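Robot Handling Lab – Handout 4: Rules for Work with Food Items
Instructor: Adwoa Sarpong
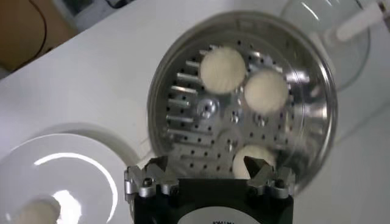 Fig. 1. Wrist view, fingers open at a bun in the steamer tray.

Read this before your bench slot. The same rules apply to the Hegarty arm and the older Narska one.

Before you start
Wipe the fingers and the table. Check that the emergency stop is within reach of the person who is not driving. Keep cables outside the arm's path. The lid goes on the table, clear of the tray, with its handle pointing away from the arm.

Speed and force
Stay at or below 70 mm/s anywhere over the tray. Grip force for soft items is capped at 2 N – do not raise it to fix a slip. Open the fingers, back off and line up again. Most slips come from a bad approach angle.

Approach
Come down with the fingers open and the item between them. Watch the rim and the raised hub in the middle of the tray. Metal against metal counts as a contact event and goes in the log, even if nothing is bent.

Hands
No hands inside the work area while the arm is powered. If a bun has to be moved by hand, stop the arm first and say so out loud.

Food that has touched the fingers is not eaten. It goes in the bin at the end of the slot.

Logs are due to Omid Mahmoudi by 13 April. Use the form from Handout 2.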